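**Member Libraries Forum > Circulation Policy > Proposal to end overdue fines on adult loans**

---

**a_osei_circulation**
*Geltness Public Library*

Colleagues,

I am opening this thread at the request of several branches before the February policy review. The proposal is to end daily overdue fines on adult loans across all member libraries. Fines on children's materials were ended previously, and that decision is not under review.

The text as it now stands reads:

> Daily overdue fines shall not be charged on any circulating item. An item not returned within 14 days of its due date shall be treated as lost, and the replacement cost shall be charged to the borrower's account. The charge shall be removed in full if the item is returned in usable condition.

The upper limit on replacement charges for a single item would be $125. Items valued above that amount are mostly held in special collections and do not circulate.

Please state which library you are writing for, and please indicate whether your comments are an official response or your own view. I will collect the official responses and attach them to the review packet.

Akua Osei
Circulation Policy Lead

---

**grosik_frontdesk**
*Grosik Branch*

Official response from Grosik: we support the proposal with one change.

The 14-day period is too short for our borrowers. A large share of our cardholders live outside town and come in once or twice a month, when they have other errands. Under the present rules such a person pays a small fine and moves on. Under the new rules the same person would receive a notice that a book has been declared lost, together with a bill for its full price. We understand that the bill disappears on return. Our experience is that many people do not read to the second paragraph of a notice. They see the amount and stop coming.

We ask that the period be doubled, or that the first notice contain no dollar figure.

---

**Abubakari_Branch_Mgr**
*Abubakari Branch*

Official response from Abubakari: we do not support the proposal as written.

Our objection concerns holds. We have no wish to collect fines for their own sake, and the income from them is small. The due date, however, is a promise made to the next reader. When a new title has a long list of people waiting, a borrower who keeps it an extra week is taking that week from someone else. A fine is a mild reminder of this. If it is removed, something should take its place, and the draft offers nothing until the item is considered lost.

At the end of the last reporting period we had 73 accounts blocked for unpaid fines. I recognize that this is the figure usually cited in favor of the change. I reviewed those accounts personally. Most of the balances came from replacement charges, which the draft would keep. Ending daily fines would not have unblocked the greater part of them.

---

**reader_services_praketti**
*Praketti Central*

I write in a personal capacity.

I would ask my colleague at Abubakari to consider who pays the fines. A borrower with a car and a comfortable income treats the fine as a rental fee and keeps the book until it has been read. A borrower who cannot spare the money returns the book on time or, if circumstances prevent this, does not return at all. The reminder is therefore mild for the first person and severe for the second. The first person is also the one more likely to be holding the popular title.

With regard to holds, our catalog system already permits a block on further checkouts while a requested item is overdue. The block is lifted at the moment of return. It costs nothing, and it applies equally to everyone.

---

**Abubakari_Branch_Mgr**

The checkout block would answer much of my concern. It does not appear in the draft. If it were added, I would take the question back to our staff and would expect a different answer.

I do not accept the first paragraph of the reply above without evidence. I have worked at a service desk for many years, and I have not observed that late borrowers divide so cleanly by income. People forget. That is the usual cause, in all groups.

---

**reader_services_praketti**

I accept the correction. I stated as a general fact something I have observed at one desk. I maintain that a fine falls more heavily on some people than on others, even where the cause of lateness is the same.

---

**stacks_and_serials**
*Geltness Public Library*

Personal view, from the technical services side.

There is a matter that has not been raised. Our system presently shows 3,877 adult accounts with some fine balance. If daily fines end, a decision is needed on the balances already recorded. The draft is silent. I see these possible courses:

- Cancel all existing daily fines on the date the policy takes effect.
- Cancel them when the borrower next visits or renews a card.
- Leave them in place and collect as before.

The last would place staff in the position of collecting, on Monday's rules, a charge that Tuesday's rules have abolished. I would not want to defend that at the desk. The second sounds generous but would require staff to change accounts by hand, one at a time, for years. The first can be done by a single batch process, provided the daily fines can be told apart from replacement charges. In older records they sometimes cannot. I would need time to test this.

---

**a_osei_circulation**

Thank you. This is the kind of detail the review needs. Could you let me have a short written estimate of the work involved? I will add existing balances to the draft as a separate section so that it may be approved or amended on its own.

I have also noted the following for the next version: a checkout block for overdue items with holds, and a first notice without a dollar figure.

On the request to double the period, I would like to hear from other branches before changing anything.

---

**grosik_frontdesk**

Grosik can accept 14 days if the first notice carries no amount. The wording of the notice was our principal concern. We would appreciate being shown the text before it is adopted. The present notice uses the word "delinquent," and we have asked for its removal before.

---

**ILL_desk_AA**
*Praketti Central, Interlibrary Loan*

Official response for interlibrary loan only.

The phrase "any circulating item" would include materials borrowed from libraries outside our network. We do not set the terms for those materials. The lending library may charge us for late return, and we must be able to pass that charge on. Please add the words "owned by a member library" after "circulating item."

Aba Ansah

---

**a_osei_circulation**

Added. Thank you, Aba.

---

**quiet_floor**
*Grosik Branch*

Personal view. I oppose the proposal and do not expect to persuade anyone.

We have spent this thread discussing what to do when people bring books back late. I would rather we discussed the length of the loan. Three weeks is a short time to read a long book while holding a job. If the standard loan were four weeks, a good many of these fines would never have been charged, and the rule would still be a rule. I believe a public institution should set fair terms and then keep to them. Setting unfair terms and declining to enforce them seems to me the poorer course.

---

**stacks_and_serials**

The loan period and the fine are separate settings, and both can be changed. I see no reason to oppose one because the other would also help.

---

**quiet_floor**

Both can be changed. Only one is before the review.

---

**a_osei_circulation**

The loan period may be proposed by any member library for a later review. I would be glad to assist Grosik with the form if there is interest. For the present I ask that we keep to the draft.

A revised version will be posted in this thread. Responses already received will be carried forward unless a branch writes to withdraw them.

---

**Abubakari_Branch_Mgr**

Abubakari changes its official response to support, on condition that the checkout block remains in the final text. Our staff were not unanimous. Two of them asked me to record that they agree with quiet_floor about the loan period, and I do so here.

---

**reader_services_praketti**

One further point, concerning materials that are read in the building and never checked out.

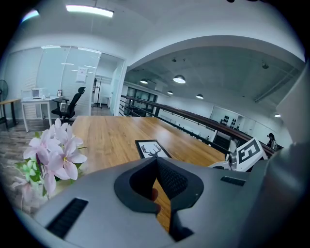 In-library use is left out of the draft, and I would ask that a sentence be added to confirm that reference volumes and current periodicals remain outside the overdue rules. The question does come up. Readers sometimes ask for a volume to be kept aside overnight, and staff have differed on whether this amounts to a loan. A long wooden table like this one, running toward a balcony railing, lets a reader spread out several volumes side by side, and where a branch can offer that kind of space there is less pressure to take reference books home. I would suggest the wording "items set aside for continued use in the building are not on loan and carry no due date." If other branches keep to a different practice, please state it before the revised version is posted.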